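# Zukulik (kit robotique)

Le **Zukulik** est un kit de bras robotisé de table, vendu par la maison Turaseck et pensé pour les petits ateliers qui veulent automatiser un peu de tri sans y laisser leur budget. Je tiens cette fiche à jour pour le wiki de Brutby, et comme je m'en sers presque tous les jours, je vous préviens : je vais parler à la première personne et je vais m'étaler !

## Origine

Le kit a été dessiné par Hanne Kvaran, qui cherchait au départ un bras pour ranger des pièces d'horlogerie (elle en parle très bien, si vous la croisez à Brutby). Eyvindur Dalsgaard a écrit le logiciel, baptisé Dubey, et c'est lui qui répond encore aux courriels du support – souvent tard le soir, d'ailleurs.

## Contenu et montage

Dans la boîte, on trouve le bras, deux pinces interchangeables, une petite caméra de poignet et un sachet de 54 vis dont j'ai déjà perdu une bonne partie. La notice annonce 21 étapes. Moi, je me suis emmêlé dans le passage des câbles, j'ai tout redémonté, et la seconde fois c'est allé tout seul. Prévoyez un tournevis correct, celui du kit est franchement mou.

## Zone de travail

Dubey ne fournit pas de tapis imprimé : on trace ses cases soi-même, avec un ruban adhésif bien visible. J'ai choisi le bleu de peintre sur fond gris clair, la caméra s'y retrouve sans peine et ça se décolle quand on change d'avis. Lissez bien les bouts avec l'ongle, ils ont tendance à rebiquer.
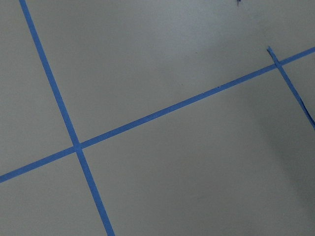
Pour les dimensions des cases, Hanne conseille de laisser un peu de marge sur les côtés, et je suis bien d'accord : avec des cases trop serrées, la pince vient mordre chez la voisine. Dubey accepte les grilles un peu de travers, à condition de refaire l'étalonnage ensuite (menu *Plan*, puis *Repères*).

## Mon avis

Le bras est silencieux, précis sur les petites pièces, plus hésitant sur tout ce qui brille. La version d'avril a corrigé les arrêts intempestifs, mais l'export des réglages reste pénible. Eyvindur m'a promis un bouton pour ça – j'attends !

*Fiche révisée le 13 juin 2022.*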